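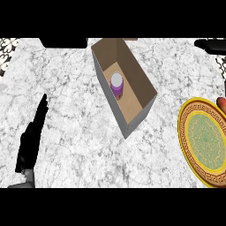
Florencia Escobar wrote in to tell me I'm being unfair to meal kits, that hers saves her two trips to the store a week and she hasn't thrown out a bag of slimy spinach since September.

Fine. I believe her about the spinach. What I don't believe is the math Wernby prints on its welcome card, where dinner at home somehow costs more than dinner from them. I kept my receipts for a month of their kits and paid $153. Then I cooked the same 6 recipes from the supermarket, and it came out cheaper even with a whole bottle of fish sauce I'll be using until I'm old.

The time claim bugs me more. "Ready in twenty minutes" assumes you chop like a line cook and own two good pans. You still peel the carrots. You still wash up. And then there's the cardboard to flatten.

Florencia also says the kits taught her to cook, and I'd like to know what she makes on the weeks she skips. If it's something off one of their cards, okay, I'll give them that one. If it's takeout I'm keeping my opinion.

I canceled last night. They offered me half off to stay, so I guess the price was never that firm.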